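Automotive Design History
Handout 4: The separate chassis and the coachbuilt body
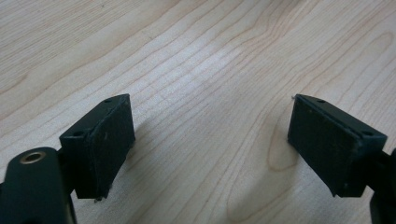
Until the 1930s, most makers of large cars sold two products. The first was the rolling chassis: frame, engine, gearbox, axles, steering, radiator and usually the bulkhead. The second, if offered at all, was a body from the maker's own shop. A buyer who did not want the factory body had the chassis delivered to a coachbuilder and paid two bills.

Terms used in this handout

Frame: two long side members joined by cross members. Early frames were straight in side view. Later ones were swept up over the axles so that the floor could sit lower.
Scuttle: the part of the body between the hood and the windshield. Its height fixes the line of the doors.
Bulkhead: the panel between engine and passengers. The coachbuilder's work normally began behind it.
Body in white: a finished metal body before paint and trim.

1. Construction

The traditional body was an ash frame covered with hand-formed aluminum or steel panels. Ash was chosen because it is tough, takes screws well and bends under steam. Joints were glued and screwed, with iron plates at the door posts. The panels carried little load. If the chassis flexed, the body flexed with it, and the joints worked loose. Squeaks and dropped doors on older closed cars usually start at the hinge post.

The Weymann system, patented in the 1920s, accepted this movement. The timbers did not touch one another. They were joined by metal plates with a small gap between the pieces, and the outer skin was fabric over padding. The result was light and quiet but did not age well. Damp got behind the fabric, and a glossy finish was hard to obtain.

2. Proportion

The chassis set most of the dimensions before the designer made a drawing. Wheelbase, radiator position and steering column angle were fixed. What remained open:

- height of the waistline
- angle of the windshield
- position of the rear seat relative to the axle
- shape of the fenders and running boards
- treatment of the tail and luggage space

Moving the rear seat ahead of the axle allowed a lower roof and gave a better ride. It also cost legroom, so it was most common on long wheelbases.

3. Decline

All-steel bodies needed costly press tools, which paid off only at high volume. A run of 100 bodies could still be built by hand at a sensible price. Once the body and frame became a single welded structure, there was no bare chassis to sell. Small shops turned to convertibles, hearses, ambulances and repair work. Platform frames kept a few of them in business after the war.

Seminar work

Read the Masanja notes on frame design before the seminar. Felista Mugo will take the first group and Keir Tosh the second. Each student should bring one side-view drawing at 1:10 scale, with wheel centers, bulkhead and seat positions marked. Shading is not required.

Written answer, 600 words: explain why closed bodies put more strain on a timber frame than open ones. Refer to door openings, roof weight and chassis flex. Hand in by February 26, 2018.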